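Course Materials > Home Economics & Household Studies > Handouts

Reading time: 6 min

Handout 6: Water at the Kitchen Sink

This handout goes with the second half of the unit on household water. Read it before Thursday. The worksheet at the back of the Fernelby packet uses the same terms, so keep the two together.

1. Hard and soft water

Rain is soft. It picks up minerals on its way through the ground, mainly calcium and magnesium, and the more it picks up the harder it gets. Water that has passed through chalk or limestone is usually hard. Water that has run off granite is usually soft. A town can have both, depending on which well or reservoir is feeding the line that week.

Hard water is safe to drink. Its effects are on surfaces, pipes and soap. When it is heated or left to dry, the minerals come out of it and stay behind as a white or gray crust. This crust is called scale. You will find it first inside the kettle, then on the tip of the faucet, then around the drain.

Soap behaves differently in the two kinds of water. In soft water it lathers quickly. In hard water part of the soap joins with the calcium and makes scum, and more soap is needed to get the same lather. Modern dish liquids are detergents and are much less affected, but bar soap still shows the difference clearly. We will do the shaking test with bar soap for that reason.
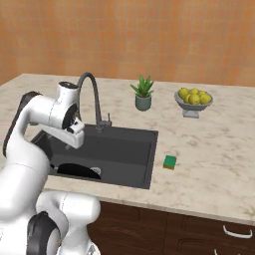
Temporary hardness can be removed by boiling. Permanent hardness can't. The names confuse people every term, so write them out in full in your answers. Most tap water has some of each.

2. Scale and how to remove it

Scale is mostly calcium carbonate. A weak acid dissolves it, with fizzing. At home the usual acids are white vinegar and citric acid. Both work. Citric acid smells less and is easier to store.

For a faucet tip, unscrew the small screen (the aerator), soak it in vinegar, brush it and rinse it. If it won't unscrew, tie a small bag of vinegar over the end and leave it for an hour. Don't leave it overnight on a plated finish, as the plating can dull or lift.

For the sink itself, the method depends on what the sink is made of. Stainless steel and most composite sinks put up with diluted vinegar if it is rinsed off promptly. Enamel is less forgiving and should be tested in a corner. Dark sinks show scale sooner than pale ones, but they don't collect more of it. Wiping the bowl dry after the last wash of the day prevents most of the buildup in either case.

Never mix an acid cleaner with bleach. The mixture gives off chlorine gas. This was on the July paper and a surprising number of people lost the marks.

3. Stone counters

Scale remover and stone need to be kept apart. Marble, limestone and travertine are made of the same kind of mineral as scale, so anything that dissolves scale will also dissolve the counter. The damage looks like a dull patch or a ring and is called etching. It is a change in the surface and can't be wiped away. Lemon juice, vinegar, tomato and wine all do it.

Staining is something else. A stain is color that has soaked into the stone, usually oil, coffee or rust. Stains can often be drawn out with a paste of baking soda and water left under plastic wrap. Etching has to be polished out.

Granite resists acid well but is still porous and is normally sealed. To check a seal, put a few drops of water on the stone. If they sit in beads, the seal is sound. If the stone darkens under them, it needs sealing again.
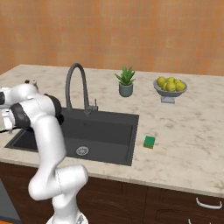
Arnar Bach asked after the last session whether a sealer would protect marble from vinegar, and said the label on the bottle at home seemed to promise that it would. It doesn't. An ordinary sealer fills the pores, so it slows staining. The acid still reaches the mineral at the surface and etches it. If a label says "protects against acids," look for the small print on which stones it was tested on.

4. Grout and tile

The glazed face of a tile absorbs very little. The grout between tiles absorbs a lot unless it has been sealed. Behind a sink, grout takes splashes many times a day, and the line where the wall meets the counter gets the worst of it. That joint should be filled with silicone, which can flex. Grout there will crack as the counter moves.

Clean grout with a mild alkaline cleaner or baking soda and a stiff brush. Repeated acid cleaning wears cement grout away, and the joints slowly get deeper. In the Geddes case study (packet, page 20) the owner had used vinegar on the wall every week and had to have the lower rows regrouted. 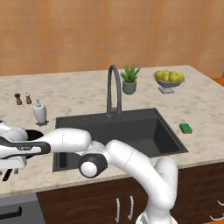 5. Softeners and filters

These are two different things and the words are not interchangeable.

A softener swaps calcium and magnesium for sodium. It stops scale. It is normally fitted where the main enters the house, and many homes leave one kitchen tap unsoftened for drinking.

A carbon filter removes chlorine taste and some other substances. It does very little about hardness. A jug filter may contain both carbon and a softening resin, so read the cartridge.

Terms to know: hardness, scale, scum, aerator, etching, sealer, grout, ion exchange.

For next time

Bring 2 small samples of tap water in clean, lidded jars, one from home and one from somewhere else. Label them with the place. Read page 78 of the packet and the Zostow water report that follows it, and work out whether the town's hardness is mainly temporary or permanent.

Filed under: Home Care, Water, Unit Notes

We use cookies to remember your settings and see which pages are read. Accept | Manage choices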